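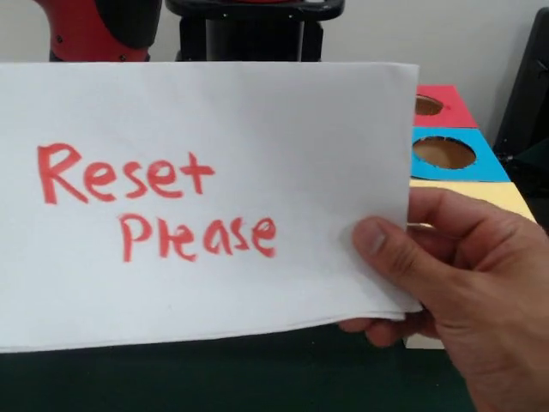
4.2 Legibility of handwritten requests

Short handwritten notes remain common in shared rooms, and we wanted to know how often they are misread. The Turketholm set holds 1,244 notes, each of one or two words in thick marker. Most errors came from crowded letters in the second word. In Figure 3, "Reset" is clear, but the l and e of "Please" sit so close that the word can be taken for "Pkease". Readers given 100 such notes still understood the request in nearly every case.

Figure 3. A two-word note in red marker.

Notes written with a fine pen were scored separately, using the Wukell scale.

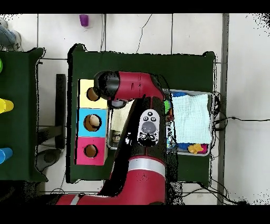 Does a misspelled word make people ignore a note? In our set it did not, though readers took longer to respond.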